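Two clocks and one black shirt

August 1, 2026
By Ewurabena Addo
14 shares | 3 comments

I promised in March that I would write about the timing problem in our folding software, and then I did not do it, because I was ashamed how simple the cause was. Now the fix has survived a few weeks and I feel brave enough.

For those who are new on this blog: I work on the control side of Lelon, which is the program that tells two arms how to fold clothes. Seidu Annan does the perception side, and his part is called Antwi. Antwi looks at the table and gives back a list of points where the cloth may be taken. Lelon chooses two of them, plans both paths, and sends the commands.

The trouble was in the lift. When two grippers hold the same shirt by its top edge, they must go up together. If one goes first, the cloth is pulled to its side, and what was a shoulder point in the plan is now some place in the air. We saw this many times at Stoswood and we blamed everything. First we blamed the planner. I rewrote the part that divides the path in small steps, and the folds became a little smoother and not more correct. Then Seidu blamed his own grasp points, and spent long evenings with the labels of 1,797 recordings, correcting the ones where a collar was marked as a hem. This was useful work, but it did not help the lift.

What helped was to print the time stamps. Each arm has its own process, and each process was starting its clock when it received the first message. The left one always received it first. On a good day the difference was small enough that cotton forgives it. When the computer was also busy with saving the recordings, the right arm came 79 milliseconds later, and the cloth knew it.

So now there is one clock. Lelon sends the full path to both processes, waits until both answer "ready", and only then gives a start time which lies a little in the future. If one does not answer, neither moves. I am sure that people in Lodside did this years ago and are laughing at me.

Dark clothes are still our worst case, for another reason. In a black knit the folds have almost no contrast, and Antwi becomes too confident about the outline and not confident at all about what is inside it. A sleeve which lies on top of the body is easily taken for the body.
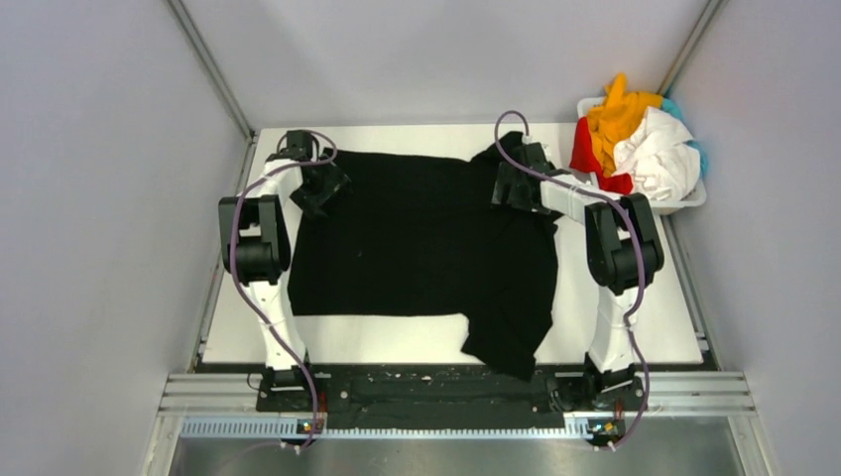

For this I have added a small check before the lift. Lelon compares the distance between the two grippers with the width which Antwi has estimated, and if they disagree too much it opens both and asks for new points. It is a rude method. It throws away some grasps which were good. Seidu does not like it and he would prefer a proper confidence value from his model, and he is right, but the check is 109 lines and I could write it in one afternoon.

The next thing is the release. At the moment both grippers open at the same time, and with heavier cloth I would like that the second one waits a bit. With the shared clock it should be only one more number in the settings file.

Comments (3)

pkettle
We had the same with a pair of conveyors. Do you keep the start time fixed, or does it depend on how long the "ready" takes?

Ewurabena Addo
Fixed for now. I wanted to make it adaptive, but then I could not compare the recordings any more.

Seidu Annan
For the record it was two collars marked as hem in the first batch. The rest were sleeves.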